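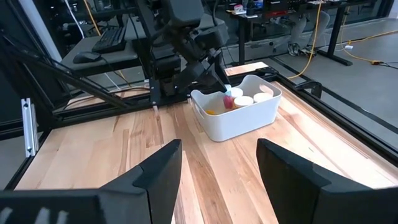 Small Parts, Shared Bins
April 2021

Mixed storage is cheap to set up and expensive to run. When several kinds of small item share one bin, each retrieval becomes a short search, and the cost of that search rarely appears in any budget.

Liapis, a repair shop in Gurside, keeps 1,000 part numbers on its shelves. Until last year most were stored by the date they arrived. A stock check took two people 9 hours, and the results did not match the ledger.

The shop now sorts by rate of use. Parts drawn every week go in open bins between knee and shoulder height. Slower stock moves to the back aisle — still labeled, still counted, but only twice a year. No bin holds more than six part numbers, and similar threads are never stored together.

Labels matter more than containers. The Proronach method, used at the shop, puts the part number on the front of the bin and the reorder quantity on the rim. Brevivness, a supplier of shelf tags, sells a color-coded version, but plain black text on white is easier to read in poor light.

Bin depth is the usual mistake. A deep bin hides its lowest layer, and old stock stays there until the seals harden. Liapis will replace its deepest bins in May, starting with the gasket shelves.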